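Repair evening in Clurka moves to the old school hall

The monthly repair evening in Clurka will move to a bigger place in December. The organizers said on Monday that the room behind the library has become too small, and that people had to wait in the corridor at the last two evenings.

The new place is the hall of the old school on Shao Street. It has better light, more sockets and a door wide enough for bicycles. The town gives the hall for free, but the group must pay for heating.

In the past year visitors brought 2,206 things to the repair tables. Most of them were small: lamps, radios, toys, coats with a broken zipper, and many phones. Bigger machines, such as washing machines, are still not accepted.
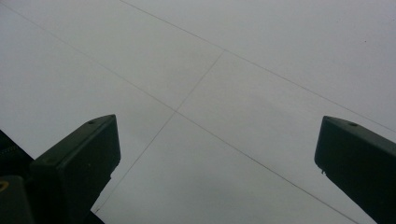
Femi Anozie would prefer that the evenings stay near the library, because the bus stops there and the old school is a long walk in winter. "My mother comes with her sewing machine. She cannot carry it up that hill," Anozie said. Other visitors have asked for the same thing, and the group is now speaking with the bus company Brekico about one more stop on the evening line. There is no answer yet.

Arturo Sartori, who started the evenings with two friends from the Dina cycling club, said he understands the problem. Until there is a stop, people who live near the library can leave their things there before 5 p.m. on the day, and somebody will drive them to the hall and back. A paper with name and phone number must be fixed to each thing.

Some rules will also change. Each visitor can bring two things, as before, but phones will have their own table and their own waiting list. People are asked to save their photos at home first and to take the phone out of its case. Spare parts have to be paid by the visitor - the work itself stays free.
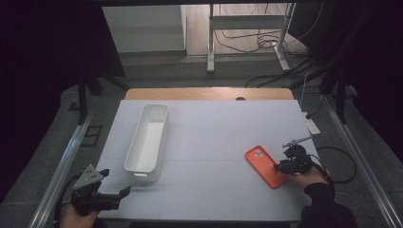

An orange phone case and an empty white bin.

The group is looking for 10 more helpers, mostly people who can sew or who know old radios. No diploma is needed. New helpers sit beside an experienced one for the first evenings and can then decide if they want a table for themselves.

The hall opens at 6 p.m. and the last repair is taken at 8:30. Tea and soup will be sold near the entrance, and the money goes to the heating bill.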